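Cloth nappies, twins and a very full airing cupboard

June 16, 2019

Houda El Sherbiny had the kettle on before I'd got my shoes off, and she was talking about nappies before it boiled. I'd wanted to interview her ever since the Brerkwood parents' group started passing her name round. If you've asked anyone there about cloth nappies this past year, you've been told to ring Houda.

Her twins are 4 months old and were both asleep upstairs, so we kept our voices down and got through a shocking amount of shortbread.

"I didn't plan to use cloth at all," she said. "I'd bought a mountain of disposables. Then my cousin turned up with a bin bag full of her old ones, all washed and folded, and I thought, well, I'll try one. Just the one! By the weekend I was doing it all day and using disposables at night."

She still does it that way and is cheerful about it. I told her I'd always imagined it had to be all or nothing, and she shook her head so hard her glasses slipped.
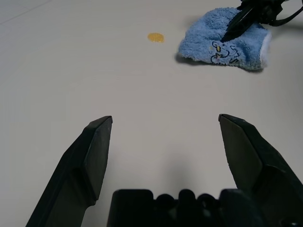

Kwabena Sulemana thinks the half-and-half way is the only reason he and his wife stuck with it, and he told me on the phone later that he wished he'd heard it before their first was born. They went all in from day one, gave up within a fortnight and felt awful. Second time round they began with two cloth nappies a day and built up slowly.

So how many do you need? Houda has 36 for two babies and washes every other day. She swears by the flat kind you fold yourself, with a waterproof wrap over the top, as they dry so much faster than the padded all-in-one sort. "Everyone's frightened of the folding," she said. "You do it badly for three days and then your hands just know." She showed me her favourite fold on a tea towel — I've practised it since on my son's bear and it really does stay put!

Her washing routine is wonderfully plain. Nappies go in a dry bucket with a lid, no soaking. They get a cold rinse first, then a long wash at 60 with a full dose of ordinary powder and no softener, which stops the cloth soaking things up properly. 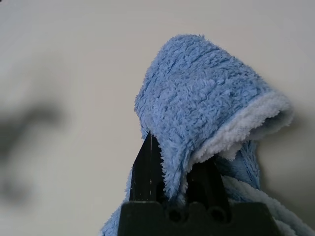 Drying was the part I was most nervous about, living in a flat with no garden. Houda has a line outside but says the winter was all airers and the airing cupboard, and they managed. She hangs the flats at night and they're ready by breakfast. The wraps she never puts near a radiator, having ruined one of her cousin's that way in September.

I asked about money too. She bought most of hers second-hand and spent £100 altogether, wraps included. "And I'll pass them on after," she said. "Esi Ofori's already got her name down, and she's not due for ages."

One of the twins started up then, and we finished the chat in the bedroom with me holding the wipes. Houda changed her daughter in less time than it takes me to find the end of the sticky tab. She was still telling me about night-time boosters when I was putting my coat on, and I've promised to go back and write those up as well.

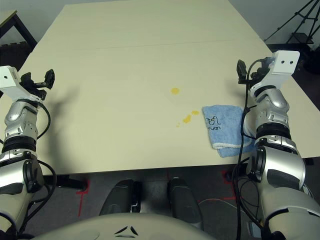
A cream-coloured table, seen from above.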